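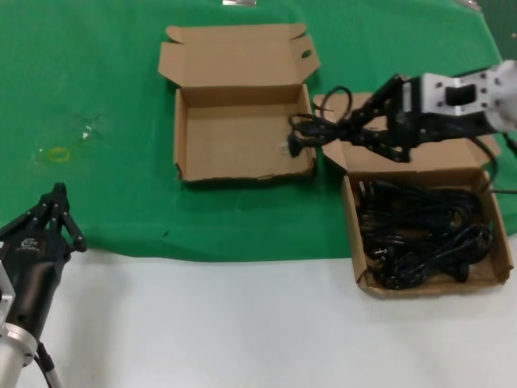 To: Drundano packing and kitting list
Date: November 19, 2021
Subject: Re: cord transfer at the cell, who does what

> The note from Nikbridge says the arms will take over moving power
> cords from box to box. Does that mean the two kitting positions at
> Chisholm go away? And who gets the call when it drops one?

Short answer to the first part: no position is removed this quarter. The task changes. Until now a kitter moved cords by hand for the first 30 minutes of a shift and then went to labeling. With the cell running, that person loads the source box, checks plugs for bent prongs and clears snags.

Snags are the main cost. Cords arrive in a heap, and a grasp on one loop often pulls up a second. In the November trial log we have 3565 transfer attempts and 163 stops that needed a person. Of those, 48 were double picks. I have not finished sorting the rest.
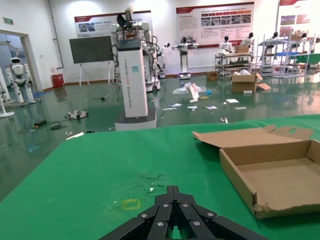 Box position also matters more than it did with people. A kitter will reach wherever the box is. The Dendeck controller will not, so put the box back where it was after every refill, lid folded fully back. Replace boxes with torn edges at shift change – a plug can catch on loose board.

On the second question: the kitter on shift resets the cell. If it stops again on the same cord, call maintenance and go back to hand transfer. Stops are logged against the cell. They do not count toward anyone's rate.

Still open: whether reset duty changes the pay grade. I have asked Chisholm and will post the reply to this list.

Kitting lead, Drundano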